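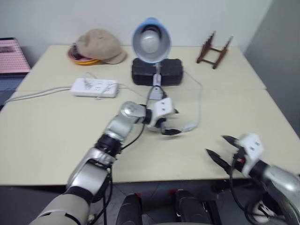 Red carpet beauty tricks at home: what I'd bother with

October 8, 2022

Every awards season the same list goes round. Some actress looked marvellous on the steps, her "team" shares the secrets, and by breakfast we're all meant to be putting our tights in the freezer. I've tried a fair few of these over the years and my patience is thin.

Tights in the freezer. Supposed to stop ladders. I did two pairs from the same packet, one frozen overnight and one left in the drawer. Both had gone at the heel by the third wearing. Buy a size up and cut your toenails.

Hairspray on static. Works for an hour or so, then your skirt is clinging again and slightly crunchy. Run a wire coat hanger down the inside of the lining. Costs nothing, takes ten seconds.

Vodka in a spray bottle for sweaty costumes. Theatre people swear by it, and I'll grudgingly allow this one for a jacket that can't be washed. Cheap stuff, unflavoured, a light mist, then hang it by an open window. Test the lining first. It won't shift an old smell, whatever the magazines say.

Fashion tape. The Skidetti strips were all over the gossip pages in June after that halter dress at the Cairns premiere stayed put in a gale. We were told it was the tape. I suspect it was the tape plus a dressmaker with a needle. Mine let go before the starters arrived. Two small stitches through the strap and the bra will see you through a wedding, and you can snip them out at bedtime.

White wine on red wine. Please don't. You end up with a bigger wet patch and less wine. Blot with a clean cloth, cold water, blot again, and get it in the wash the same night.

Steaming a gown in the shower room. Fine for a few creases in polyester. Useless on linen, and silk may come out spotted if it drips. Hang it well away from the water and shut the door for 14 minutes or so.

The Stesance hand steamer, as seen in every dressing room selfie going. Mine spat on a blouse the first time out. My old iron and a damp tea towel do a better collar.

Next time: false lashes, and whether you can really wash them in washing-up liquid.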